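Brollstead Share House: Bathroom Bits FAQ
Last updated December 2021

Do I really need a cup for my toothbrush?
Need is a strong word. Plenty of people leave the brush beside the sink and live. We have 18 rooms on shared bathrooms, though, and a brush on a shared counter picks up whatever the counter has. A plain white cup is enough. I wouldn't pay for the ones sold as "hygiene stations".

Does the toothpaste go in the cup as well?
It can. A tube kept upright takes up less of the shelf, and your neighbour gets some room too.

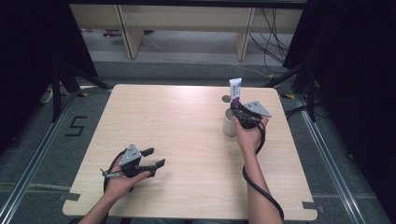 How often should the cup be washed?
Once a week, with hot water and dish soap. Grey sludge at the bottom means you've left it longer than that. Saturnino Lozano in 307 swears by vinegar. I've tried it and couldn't tell the difference.

Are brush covers worth buying?
I doubt it. They trap damp, and the bristles want air. Stand the brush with the head up and leave it uncovered.

What about a fancy holder?
We tried 2 of the Joubert wall holders in November. Both fell off the tile. The packaging made a lot of claims about the glue.

Can I leave the tube lying flat?
Sure, if you have the space. Put the cap back on, please. A white cup and a tube with a purple label look much like everyone else's, so write your room number on both.
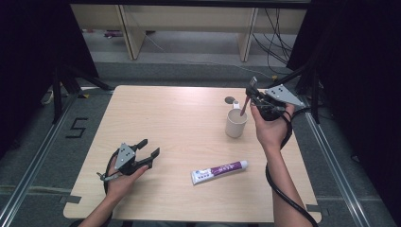 Lost and Unclaimed Items

Where do stray brushes go?
In the bin. Tubes and cups are kept at the desk for a week. Ask for Valquíria Moura.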